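3.2. Ce que les gens font de leur mois de décembre

Je reviens à Maltport, parce que c'est là que j'ai passé le plus de soirées (et dépensé le plus en soupe de poisson). Notre questionnaire a recueilli 3212 réponses dans les deux villes, et la première chose qui m'a frappée, c'est à quel point les habitants sortent près de chez eux. À Cidley, on prend volontiers le train pour un concert ; à Maltport, on va au théâtre du port, on y croise ses voisins et on rentre à pied. Margit Solheim avait déjà noté cette fidélité au quartier dans son étude sur Lunde, mais je ne m'attendais pas à la retrouver aussi nette - presque 85 % des répondants de Maltport citent une salle de leur propre quartier comme sortie préférée !

Reste la question du festival d'hiver. Il dure sept soirs, et j'ai assisté à tous, avec mon carnet et de mauvaises chaussures.

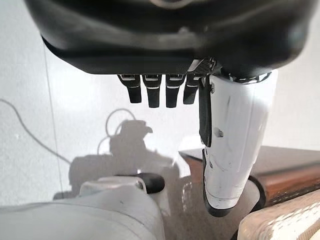

Les entretiens menés avec Baptiste Boyer (60 en tout, souvent au comptoir d'un café) nuancent un peu les chiffres. Les gens parlent du festival comme d'un rendez-vous de famille, et le programme vient après. Plusieurs nous ont avoué ne pas connaître le titre de la pièce qu'ils allaient voir. « On y va, on verra bien », m'a dit une retraitée qui gardait deux places pour ses sœurs. Je range ces réponses sous l'étiquette « sortie d'habitude », un terme que j'emprunte à Gudrun Amundsen, même si elle l'emploie dans un sens plus étroit - chez elle, il ne concerne que les abonnés.

Pour les visiteurs de passage, c'est une autre histoire, que je reprends en 3.3.

Dernière mise à jour : 2 mai 2000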